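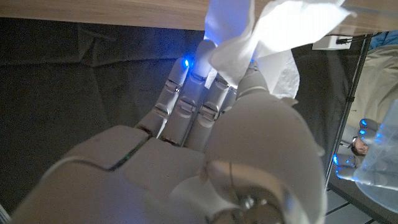

Fatima Dlamini wrote:

> I had to miss the Prallance open day and I would like to hear
> from anyone who went. We are trying to decide whether to take
> a group from our shop in May, when they run it again. My
> questions are the plain ones. Was it live or was it a video with
> a robot parked next to it? Did both hands do something? How
> close could you stand? And did they let you ask about the
> failures, or did the talk eat all the time?
>
> I was at the Mevis demonstration last year and came home with
> a tote bag and not much else, so I am a little wary.
>
> Fatima

Fatima, and anyone else who is thinking about May,

I went to the 11 o'clock session. It was live the whole time I was there. There was a short talk in room 211 first, with slides, and then we walked down one floor to the lab and stayed for 40 minutes. The talk you can skip if you have read their web page.

The job they showed was cup and tissue. One hand holds a clear plastic cup, the other holds a paper tissue, and the robot is supposed to bring the two together and wipe the cup inside the rim. I know that sounds small. I run pick and place all day with suction cups and parallel jaws, and I would not want to be handed this one. The cup gives when you squeeze it. The tissue has no shape you can plan on, and once it is bunched up between the fingers it covers the very place you are trying to watch.

To your second question, yes, both hands work, and they work at the same time. That was the part I had come for. At Mevis, if you remember, one arm held still like a vise while the other did everything. At Prallance the cup hand turns to meet the tissue hand. The person running the session said this is where most of their trouble comes from. If the cup hand is late, the tissue hand pushes against the outside of the cup and the tissue slips.

It did slip. On the first run I watched, the tissue came out of the fingers and ended up on the table, and they stopped, put it back by hand and started again. The second run went through. The third they stopped themselves – somebody did not like the sound of the wrist – and the fourth went through, slowly. I would put a full run at a couple of minutes. A child would do it in a few seconds, but the child was not the one on show.

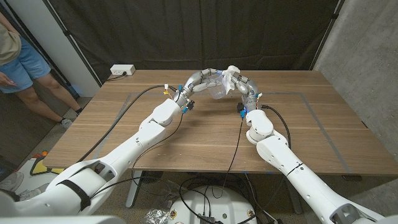

Cup and tissue run at the Prallance open day, both hands over the taped area of the table.

The tape on the tabletop marks where the arms are allowed to work. I asked if the software enforces it or if it is only for the people. Both, was the answer. The arm limits are set a little inside the tape, and the tape is there so that whoever sets out the cup puts it somewhere reachable. We do the same thing at our place with paint, and it wears off. I may switch to tape.

Standing room. They kept us behind a line on the floor for the runs and let us come up to the table between runs, with the arms stopped. You can get close enough to look at the finger joints. If you bring a group, split it, because with more than a handful of people the ones at the back see mostly shoulders. The room is also on the dark side. I don't know if they want it that way for the cameras or if that is just how the lab is. Bring the glasses you actually read with if you want to see the pins in the joints.

The fingertips have blue lights on them. Several people asked what they mean. I did not catch the whole answer over the talking, so I won't repeat half of it here. Put it on your list.

On failures, they were open enough. They had a sheet on the wall for the task with 174 recorded attempts on it and a note next to the bad ones. Dropped tissue was the most common note by a good way. Crushed cup was second. There were a few that only said "cable", and I asked about those. Their wrist cables run loose over the table in places, and if one gets under the cup or under the forearm the run is over. They have tried clips and a sleeve. The sleeve was too stiff and pulled on the wrist. If anybody on this list has a good way to dress cables on a wrist that has to turn that far, I told them I would ask, so please write to the list or to me.

Things I would have liked and did not get:

A run with a different cup. They said a thicker cup is easier and they had none in the room.

Any number for grip force. They have one, they would not give it, and that was said politely.

A look at the software. The planning side is done with Florska and they showed one screen of it from far away. If you care about that part, write ahead and ask for it, as the person who knows it is not in the lab every day.

Getting there. The entrance on the street side is locked. Go around by the Alipour building and through the loading yard, where there is a buzzer on the left. Parking in the yard is for deliveries only and they do mean it. I parked on the street and walked. There is coffee upstairs before the talk and none after.

Would I take a group? Yes, if they are people who work with grippers and can stand to see the same task several times over. For people who want to see something big move fast, I would say no. Two of the visitors in my session left after the first run and I think they had expected a different kind of day.

One more thing for Fatima. You asked on the list some time ago about hands compared with simple grippers for soft packaging. I put the question to them. The answer was that for one product all day long they would use a simple gripper themselves, and that the hands are for when the product changes and you cannot stop to change the tooling. I thought that was a fair answer. I can send you the rest of my notes on it, but they are handwritten and it will take me a few evenings to type them up.

If you do go in May, ask them how the sleeve came out.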